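Dos meses sin ruido (o casi)

Llevo toda la semana con ganas de contar esto y por fin me siento. Hace un par de entradas me quejaba de que en mi habitación de trabajo no había manera de grabar nada decente, ni una nota de voz para el coro, y varios me escribisteis con sugerencias. Pues bien: he aprendido a escuchar mi casa. Suena un poco místico, ya lo sé, pero es lo más divertido que he hecho en mucho tiempo.

Todo empezó con la zanfona. Para los que llegáis nuevos, hace dos otoños me compré una de segunda mano, una Carvalho con la rueda bastante castigada y un sonido precioso en las cuerdas graves. La zanfona zumba, claro, para eso está. El bordón es una nota que no se calla mientras giras la manivela, y cuando llevas un rato tocando dejas de oírlo como nota y pasa a ser el suelo sobre el que camina la melodía. ¡Me vuelve loca! El caso es que en las grabaciones aparecía otro zumbido por debajo, más feo, un poco más bajo que el mío, y los dos se peleaban.

Me pasé una tarde entera cambiando el algodón de las cuerdas, que es la primera sospecha de cualquiera que toque este cacharro. Quité, puse, volví a quitar. Le di resina a la rueda, me pasé de resina, la limpié. Nada. Entonces dejé de tocar, me quedé quieta con la manivela en la mano y el zumbido seguía ahí, tan tranquilo.

Y ahí empezó la caza. Apagué la luz de la mesa. Desenchufé el cargador. Fui a la cocina, cerré la puerta, volví. La nevera, una Skoner que venía con el piso, canta un si bemol bastante limpio cuando arranca y luego se va cayendo, se queda en algo que no es ni si bemol ni la. En el pasillo se oye sobre todo el contador. En el baño, la rejilla de ventilación hace una especie de suspiro con una quinta dentro, os lo juro, me senté en el borde de la bañera con el afinador para comprobarlo.
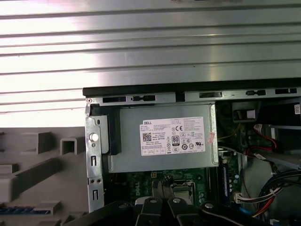 En mi cuarto los sospechosos eran muchos menos, y el mayor de todos vive debajo de la mesa desde hace años. Con la torre Dell abierta y el panel lateral fuera, lo primero que miré fue la caja gris de la fuente de alimentación, bajo el riel de metal agujereado, y me hizo gracia pensar que las zanfonas también llevan su maquinaria escondida bajo una tapa. La apagué, volví a grabar y adiós zumbido. Mi bordón sonaba solo, redondo, como lo oigo yo cuando toco en el campo. No he arreglado nada, que conste. Para grabar apago el ordenador y uso la grabadora pequeña, la Flosent, que va a pilas y no dice ni pío.

Lo bueno vino después. Una vez que te acostumbras a prestar atención, ya no puedes parar. Me he hecho un cuaderno de bordones, con la nota, la hora y el sitio. Tengo apuntado el transformador de la esquina (un sol algo bajo), el horno de la panadería desde la acera, el frigorífico de los helados de la tienda de abajo y una farola que tiembla cuando refresca. El mejor hasta ahora es el puente de Sulgate. Pasa un camión y las barandillas se quedan cantando un buen rato, y si te pones en el centro lo notas más en los pies que en los oídos. Fui una mañana con la zanfona a la espalda, afiné el bordón con la barandilla y toqué una muiñeira lentísima entre camión y camión. Un perro se sentó a escucharme entera la segunda vuelta. ¡Mi mejor público del año!

También he descubierto que el silencio de mi casa cambia con la hora. A primera hora es casi hueco y a media tarde está lleno de cosas, aunque no haya nadie haciendo nada. De madrugada vuelve a abrirse, y es entonces cuando mejor sale la cuerda cantora, lástima de vecinos. Por ahora grabo con una manta colgada en la puerta y tan bajito como me deja la rueda, que no es mucho.

Para octubre quiero tener terminada una pieza hecha solo con esto: los bordones del cuaderno, uno detrás de otro, y la zanfona por encima siguiéndolos. El de la nevera ya lo tengo, y me encanta cómo se desploma justo cuando la melodía intenta subir. El del baño me está costando más, porque el suspiro dura poquísimo y hay que entrar a tiempo.

Si tenéis en casa algo que zumbe bonito, decidme qué es y en qué nota. Me vale cualquier cosa: calderas, acuarios, ascensores. Y si alguien sabe dónde comprar algodón de fibra larga que no se apelmace con la humedad, que me escriba también, que me queda para dos cambios de cuerda y ya estoy racaneando.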